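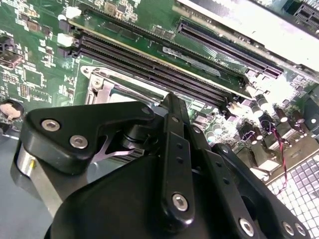
会社案内

Fesuraについて

Fesuraは、携帯音楽プレーヤーと小型オーディオ機器を企画・販売している会社です。自社ブランドの製品を設計し、販売後の修理と部品供給までを社内で受け持っています。通信契約の要らない、音楽を聴くための機器を中心に扱っています。

はじまり

もとは中古の携帯プレーヤーを整備して売る小さな店でした。電池の交換やイヤホン端子の修理を受けるうちに、店頭で同じ要望を何度も聞くようになりました。画面を見ずに曲送りをしたい、電池を自分で替えたい、手持ちのメモリーカードをそのまま使いたい、というものです。市販品に合うものが見当たらなかったため、自分たちで作ることにしました。最初の製品は300台の限定生産で、店頭と電話注文だけで販売しました。現在も中古機の整備は続けていますが、売上の大部分は自社製品によるものです。

製品

現在の主力は次の2シリーズです。

Wudau(ウダウ)
胸ポケットに入る大きさの音楽プレーヤーです。再生、停止、曲送り、音量の各操作に物理ボタンを割り当てています。電池は背面のふたを開けて交換できます。動画再生とカメラの機能はありません。語学学習で使う方が多いことから、区間リピートと再生速度の変更に対応しました。

Sorndale(ソーンデール)
卓上に置いて使う小型スピーカーです。有線入力とBluetoothの両方に対応しています。Wudauと組み合わせて使う場合は、付属のスタンドに立てたまま充電できます。本体色は黒と灰色の2色です。

このほか、充電ケーブル、交換用電池、保護ケース、イヤーパッドなどの付属品を取り扱っています。旧機種用の付属品も、在庫のある限り販売しています。

修理と部品について

当社製品の修理は、すべて自社の修理窓口で受け付けています。保証期間が過ぎた製品も対象です。交換用部品は342品目を登録しており、品番は製品ごとの部品表で確認できます。ねじ1本、ゴム足1個から注文が可能です。

修理料金は、お預かりした製品を点検したうえでお見積もりします。お見積もり後のキャンセルの場合、返送料のみご負担ください。本体内に保存された曲や録音は、修理の過程で消去されることがあります。お送りいただく前に、必要なデータの控えをお取りください。

なお、他社製品の修理は中古機の整備部門で受け付けています。部品の入手状況によってはお断りする場合があります。

取扱店

全国で100を超える店舗に製品を置いていただいています。楽器店、書店、語学教室の売店など、家電量販店以外のお店が多いのが特徴です。試聴機の有無は店舗によって異なりますので、来店前に各店へお問い合わせください。

新規のお取り扱いを希望される法人の方には、見本機を貸し出しています。最小発注数は1機種につき20台です。付属品のみのお取引も承ります。

共同開発

音声処理のソフトウェアは、Ng社と共同で開発しています。同社には初代Wudauの頃から、再生速度を変えたときの音質調整を担当していただいています。本体の更新プログラムは両社で動作確認を行い、当社サイトのサポートページで配布しています。更新にはパソコンとUSBケーブルが必要です。

採用

修理窓口の担当者と、組み込みソフトウェアの技術者を募集しています。修理窓口については経験を問いません。入社後、中古機の分解と組み立てから始めていただきます。勤務開始は3月以降で相談に応じます。応募書類は郵送またはメールでお送りください。書類の返却はいたしません。

会社概要

商号:株式会社Fesura
事業内容:携帯音楽プレーヤー、スピーカーおよび付属品の企画、設計、販売、修理/中古オーディオ機器の整備、販売
主な製品:Wudau、Sorndale
営業日:月曜から金曜(祝日、年末年始を除く)
お問い合わせ:当サイトのお問い合わせフォームをご利用ください。修理のご依頼は、修理受付フォームからお願いいたします。

最終更新日:2020年1月29日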